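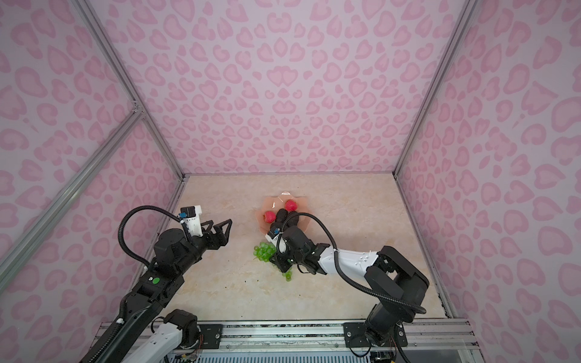

From: Reijo Niskanen
To: prultar-teleop list
Date: 10/31/19
Subject: Re: Re: grapes, again

Hi all,

Oleksandra Levchenko wrote:
> We're at 142 demos on the fruit plate task now and I'm tossing
> way too many. The strawberries are fine, it's the grapes. Do you
> drive both arms the whole time, or park one? And does anybody
> look at the wrist views while they're driving?

Oh, the grapes! I feel your pain. I drive both, but I let the left one hang back with the gripper open until the right one is done down at the bunch. When I first tried moving them together I kept bumping the plate, and then you've got a demo where half the motion is me fixing my own mess. Slow is fine, by the way. Lappalainen's group trained on 435 episodes that were painfully slow to watch and the policy came out nice and smooth.

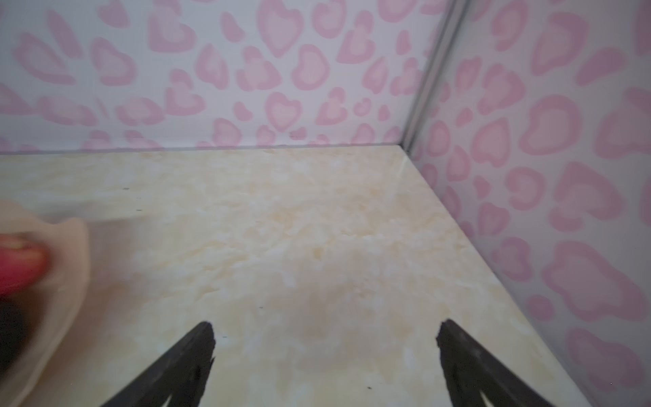

As for the wrist views, yes, all the time (I keep them on a second monitor, left arm on the left side so I don't get mixed up). I check that I can see both fingertips and a good bit of floor before I hit record. If a wrist view has hardly any fruit in it for a while I don't worry, I keep the episode anyway. What I do throw out is anything where I stop and think for more than a couple of seconds with the gripper hovering.

Also, are you still on the old Disten driver? Mine lagged like crazy until I updated in early October. I can send you my config, just tell me which leader arms you've got now.

Reijo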